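The little bins will not save you

May 6, 2019

Every spring the same advice comes round again. Your kitchen is a mess, we are told, because your things have no home. Buy them homes. The homes are plastic, they come in cheerful colours, and a set from Kidosside will set you back more than 20 pounds once you have paid the postage.

I bought the set. I am not above this. I had a drawer by the cooker that would not shut, stuffed with sachets: sugar, salt, yeast, soup, the silica things that come in shoe boxes, and vinegar from a chip shop in Clundport that closed years ago. I tipped the lot out and spent an evening putting like with like.

What bothers me is how little thinking goes into the advice. Dedow, whose leaflet came with my bins, says a tidy household needs a place for each "family" of object. Fine. But who decides what the families are? Is a sachet of brown sugar with the sugars, or with the tea things? Do the sachets I use go with the ones I will never open? The leaflet has a drawing of a smiling drawer and no answer to any of this.

So you make it up as you go, and you make it up badly. My first bin filled in five minutes because everything I picked up looked as if it might belong there. The others I kept back for better categories, which never came. I have seen the same thing at my sister's and in the stock room at Imhof, where I worked for a while. One bin does the work and the rest are there for colour.

Small packets are the worst of it. They slide, they hide under each other, and they are too cheap to care about one at a time. You can sort 60 of them and feel you have done a day's work, when all you have is a more orderly pile of stuff you didn't want.

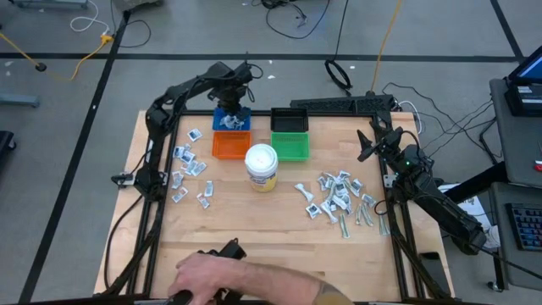

Four bins, white packets in the blue one, and plenty still on the table.

I would say this to anyone about to order a set: take the bin out of the question first. Tip the drawer out and throw away what you would not pay for. Half of mine went that way, vinegar included. What remained fitted in an old mug, and the drawer shuts.

The bins are in the shed now, one inside another. I am told they are very good for seedlings, and I don't believe that either.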